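Soft fingers vs. stock fingers on a small arm, first impressions
Forum: Arms and End Effectors

wobblyaxis
OK, I finally got the Skenetix soft pads mounted and I've been grinning all weekend! For anyone who missed my September thread, I have a hobby arm on a bench at home in Flulumstead and a pair of grippers I keep swapping between: the stock parallel one with the hard black fingers, and a Rakel adaptive that wraps a bit. The pads fit either one with 2 screws per finger.

First round was boring stuff, blocks and a tape roll. All of them did fine. Then I moved to food, where it gets fun (a grape will tell you a lot about your force control).

torque_muffin
Which controller? The Rakel is lovely but my old board only updated the grip force at 10 Hz and it crushed everything before it knew it was touching.

wobblyaxis
Palamarchuk board, the newer one. 20 Hz on the force loop with the default firmware. I haven't pushed it yet.

gantrygus
20 is still slow for anything soft. I'd put the money there before buying pads. Pads hide a bad loop, and then you change objects and you're back where you started.

torque_muffin
Disagree a little. Compliance in the finger is free bandwidth! You don't need a fast loop if the finger gives first. I ran foam tape on hard fingers for most of a year and picked up eggs.

gantrygus
Eggs are easy. Eggs are stiff. Try something with layers that flakes.

wobblyaxis
Challenge accepted, gus. I went with pastry, and I've been switching fingers between tries. The wrist camera is worth every penny for this, you get the contact right there between the fingers and can see how much of the narrow end they've got hold of. I love this view.
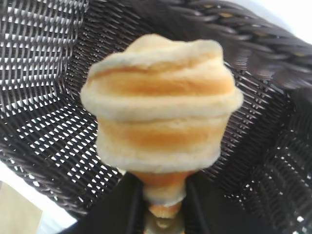

gantrygus
Fine, pastry counts. I'd still want to see the force log next to it. A roll can look perfect from the top and be squashed where the finger sits, and the camera is looking along the fingers so you'd miss it. Put a second camera off to the side.

wobblyaxis
Good call on the side camera, I have a spare webcam. The log is all set up, 3895 samples so far, and I'll post plots once I've sorted out which rows go with which fingers (I was not careful with my file names).

bevelbox
Does the wrist cam focus that close? Mine goes mushy near the fingertips and I can't tell if it's the lens or the mount.

wobblyaxis
A bit soft up close, yes. Try turning the lens ring a hair if yours isn't glued. I'd take a little blur over moving the camera back, it starts bumping into things.

torque_muffin
Please do the Rakel with no pads too. That's the one I want to see before I order anything.

wobblyaxis
Next on the list! Need more pastry first.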